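Drinks table moves to the front hall

From Saturday, 20 Aug 2022, the two drink dispensers will stand side by side on the white table in the front hall at Rillow. Farzana Bhuiyan fills them by 10.

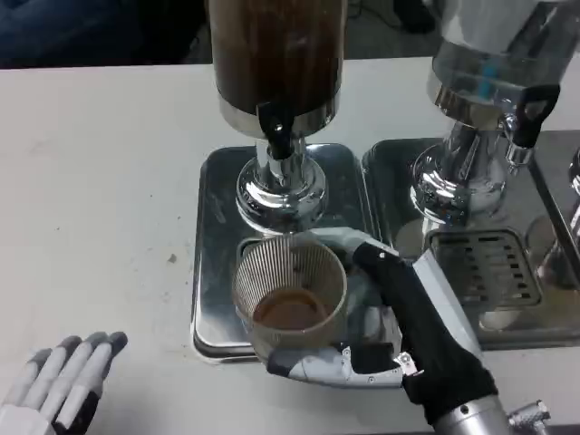
Cups are on the shelf by the door — take one and bring it back.
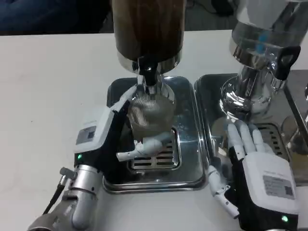

Who do I tell when one runs out? Marin Janevski, in the office until 5.

The old table went to Stekport in July. 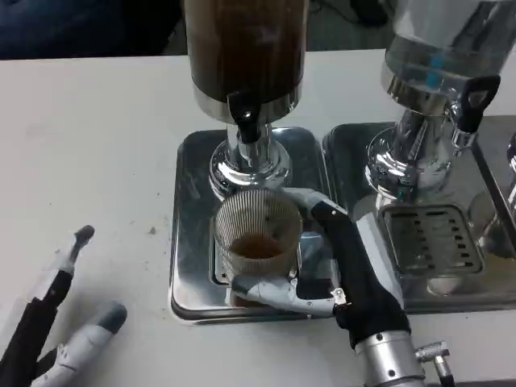 Please wipe up any spills.
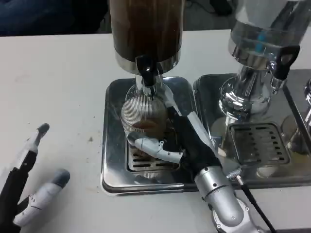 Trays get emptied at 12. Hold your cup right under the spout, over the slotted grate, so drips land in the tray.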